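Read the Book Before You Read About It

I taught high school English for 18 years, and for most of that time I told students that study guides were fine as long as they used them alongside the book. I no longer think so. My view now is that a guide should stay closed until the last page of the novel has been read.
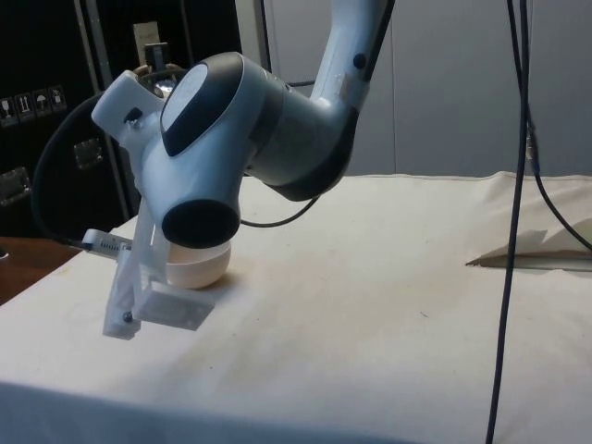
One reader of my earlier column on this subject wrote in to say that I was making life harder for the students who already struggle. Without a chapter summary, the letter said, a slow reader gets lost by chapter three and gives up, and a student who gives up has read less than one who leaned on a guide. The letter was signed Begum, and it ran to two pages.

That is the best argument on the other side, and I held it myself for years. I changed my mind over one book, a novel called Vendero that our department added to the junior reading list in 2000. It is set in a port town named Urnosberg, and for the first 13 chapters the reader does not know whether the narrator is a guest in the house where he lives or a servant. He eats with the family on some nights and in the kitchen on others. He carries bags, but so does the oldest son. The book does not settle the matter until a short conversation on a staircase, and by then most readers have picked a side and have reasons for it.

The guide we had in the classroom settled it in the first sentence of its first summary. It called him "the family's servant" and moved on.

I don't blame whoever wrote it. A summary has to call the man something. But my students who read the guide first never saw that there was a question. They went through the kitchen scenes as if they were reading about a servant in a kitchen. When we got to the staircase, they had nothing to say, and some of them asked why the chapter was in the book at all. The students who had gone in cold argued about it for most of a period. Several of them were annoyed at the author. A few were slower readers who had complained about the book since the first week.

It would be easy to say that Vendero is a special case, built around a secret. I don't think it is that special. Most novels worth assigning hold something back, even if it is only how we are supposed to feel about a person. A guide to a family story will tell you in its character list that the aunt is "bitter and controlling." Maybe she is. The author may have spent 12 chapters letting you like her first, and you can't like her properly once you have been told.

The theme sections do more damage than the summaries. Give a sixteen-year-old a list that says guilt, memory and the sea, and that student will go through the book with a highlighter looking for guilt, memory and the sea. Every mention of water gets marked. Anything that isn't on the list gets passed over, and the essay that comes back at the end of the unit has the same headings as the guide, in the same order. I graded stacks of these. They were competent and I could not remember one of them the next day.

As for getting lost, I would say that some of it should be allowed. Being unsure who is speaking, or why a scene is there, is a normal part of reading a novel. Adults who read for pleasure put up with it all the time. A student who is badly lost needs help, and I gave it, usually by asking what they remembered and going from there. Reading a chapter aloud in class helped more than any printed summary. So did assigning fewer pages. We cut two books from the junior year to make room, and I would cut a third if it were still up to me.

Guides do have a use after the book is finished. I liked the Galten series for this. The essays at the back were written by people who clearly disagreed with each other, and a student who had formed an opinion could find someone to fight with. Even the plot summaries were handy then, for finding a scene again before an exam. By that point the reader can look at a sentence in the guide and say that it is wrong, and I always gave credit for that when the student could show me the page.

I have kept the letter. I still disagree with it, though I agree that a teacher who takes the guide away and offers nothing in its place is asking for trouble. The time has to come from somewhere, and in most schools that means a shorter reading list. Departments should be having that discussion in March, before the book orders for the next year go in.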